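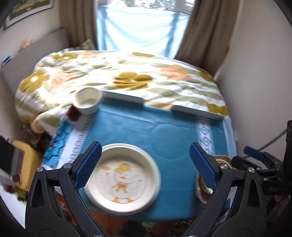 # Handling a Dropped or Slipped Dish During Table Setting Sessions

This procedure applies to all Visia hand-held gripper units used with tableware at the Dalusholm site. A slip is any loss of hold after both pads have made contact. Slips are to be recorded as fault 3418, even when nothing is broken.

## Immediate steps

1. Stop moving. Keep the jaws where they are.
2. Call out "hold" so that the operator of any other gripper also stops.
3. Open the jaws slowly once the dish is resting on the table.
4. Check the rim for chips with the room lights on. Do not use bare fingers.
5. Set a chipped dish aside and end the session.

## Inspecting the gripper

Wipe both blue pads with a dry cloth and look for worn or lifted areas. Check that each pivot pin is seated -- a raised pin can let one jaw lag behind the other. Close the jaws fully five times. If they do not meet evenly, tag the unit and return it to the bench.
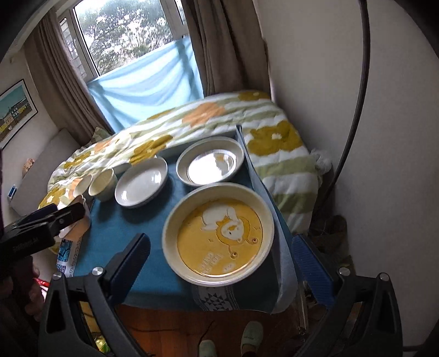 *Bowls and cups on the covered table, with grippers at the front and left.*

## Resuming work

Smooth the tablecloth before replacing any dish. Deep bowls should be approached with the jaws open wider than the rim. Enter the fault in Jidbridge under form 1425, and note the type of dish and which jaw lost contact. After four slips on one unit, replace both pads.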